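Nickel Laterite Processing at the Brulmont Deposit
Term project report, Extractive Metallurgy
Parviz Talebi

1. Background

Nickel ore comes from two main deposit types, sulfides and laterites. Laterites form near the surface by weathering and are mined in open pits. This report compares two routes for treating the limonite layer at Brulmont.

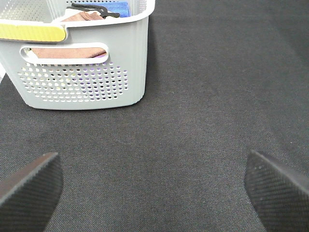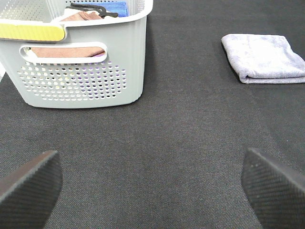 Light gray plastic basket with an oval handle cutout and a yellow strip along the rim.

2. Material and method

The Fandier pit supplied 43 samples. Each was dried, crushed and split, and one half was kept as a reserve. Moisture was measured before crushing. Three samples contained visible saprolite and were left out of the leach tests.

Leaching was done with sulfuric acid at atmospheric pressure. The second route, high-pressure acid leaching, was not tested in the lab. Its values were taken from the Kurek plant model, which was set up for a similar limonite feed.

3. Results

Nickel recovery in the atmospheric tests leveled off at 50 percent. Iron went into solution along with the nickel, and acid use rose with magnesium content – most clearly in the samples from the lower bench. The Kurek model gives higher recovery and lower iron in solution, but it requires an autoclave and a steam supply.

The mass balance for the full sample set is in file 3416 of the course archive. It closes for nickel. It does not close for cobalt, where the readings were near the detection limit.

4. Open points

Residue storage was not costed. The Itora site has been proposed for tailings, but no drainage data were available for it. The reserve halves should be assayed again for cobalt before the balance is used for any cost estimate.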